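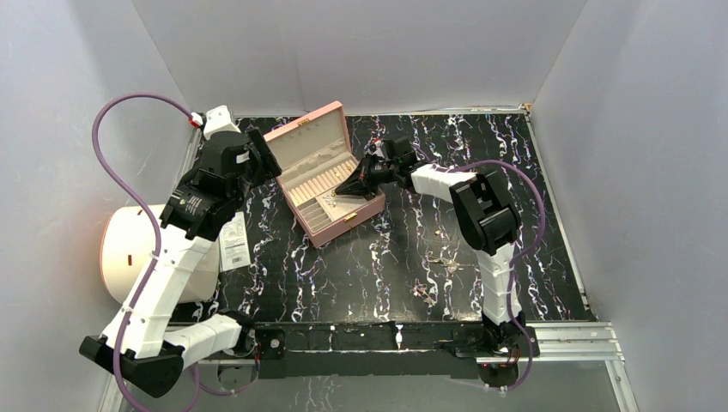
The parking lot at the Sturkstead fairgrounds holds a great many cars, and by nine in the morning it was holding all of them. I had come for the winter antiques and collectibles fair, which takes place every December in a set of livestock buildings that have been swept for the occasion. They have been swept well. They still smell like cows, though, and by lunchtime so did I.

Admission was three dollars. For this you get a wristband, a photocopied map and a warning about the step. The map shows Barns A through D as four equal rectangles, with north pointing at the restrooms. Barn C has a bend in it that the map does not mention, and the dealers around the bend are a gloomy bunch, having paid the same rent as everyone else to be discovered by people looking for the exit.

I started in Barn A, where the furniture is. Furniture people get there early and leave early, and in between they sit on the stock. I asked the price of a drop-leaf table and the man had to move his breakfast off it to find the tag. It was more than my car payment. He said he could do a little better on it. He then did a very little better on it.

A word on haggling, for anyone going next year. The Sturkstead style is slow and mostly silent. You pick the thing up, you look at the underside as though you know what an underside should look like, and you put it back down. The dealer says, "That's an old one." You agree that it is. Somebody mentions the weather in Viltside, where it is always worse. After that you may name a number. I watched a couple in matching vests spend twenty minutes this way over a butter churn and walk off without it, and both sides seemed pleased with the morning.

Barn B is smalls, meaning anything that fits in a coat pocket, and the dealers there watch your pockets. I spent longest at the booth run by Flor Ccori, who sells old costume jewelry and the boxes it used to live in. She drove down from Wela the night before and slept, she told me, in a motel with a bowling theme. Her stock is sorted by color and nothing else, so a very good brooch may be sitting next to a dreadful one because both of them are green. She does this on purpose. People who sort by price, she said, only get customers who sort by price.

She taught me a few things about jewelry boxes that I had gone my whole life without needing. Open and close the lid a few times before you buy, and listen. Smell the lining, because perfume fades but mildew stays. Run a finger under the ring rolls, where the padding has often come away and where, every so often, there's an earring. The gathered pockets in the lids are even better. Over the years she has pulled out baby teeth, bus tokens, a folded recipe for ham loaf and a key to nothing. She keeps the keys in a jar and will sell you one for a dollar. I bought one. It doesn't fit anything at my house either.

What almost never sells, according to Flor, is the musical kind with the dancer missing. Everyone winds it, everyone gets sad, and back it goes on the shelf.

Lunch was in the 4-H kitchen. The choices were chili or chili on something. I had it on something. The line ran out the door and past the raffle table, where the prize was a quilt and the young man selling tickets admitted he had bought 21 of them himself. He had the look of someone who'd started with one.

At one o'clock there was a talk in the show ring, billed as "Is It Worth Anything?" by Khairul Sinaga, an appraiser with the Urrego auction house. You sit on the bleachers with your object in your lap and wait to be disappointed. He's very kind about it. A woman had brought a clock that her family had always believed came over on a boat, and he turned it around, read the back for a while and said that it was a lovely shape. A boy of maybe ten had a coffee can of marbles and did better than any of the adults. One of them, a swirly thing he'd been using as a shooter, was worth up to 100 dollars. His father put the lid back on the can and held it in both arms for the rest of the talk.

I had brought my grandmother's gravy boat. It's a lovely shape.

Barn D is listed on the map as "Misc." I can't improve on that. There was a barber's chair, a crate of doll arms, a sign for a bank that has since become two other banks, and a man selling nothing but lids. I asked him if people really came in looking for lids. He said not enough of them. Near the back somebody had a ledger from a Viltside feed store, open to a page where one customer's debt had climbed over several winters to $2,113, in handwriting that got smaller as it went. There was no entry showing it was paid. I stood over that page longer than I did over anything with a price tag.

The fair closes at four, but the packing starts at three, and the last hour is the time to go if you like a bargain and don't mind being in the way. Blankets come out. Prices drop by half and then by whatever it costs to lift the thing into a van. The drop-leaf table was still in Barn A with a cooler on top of it. I named a number. He said that was an old one.

Parking is free. Getting out took forty minutes. Wear boots, bring small bills, and eat before you go if you have feelings about chili.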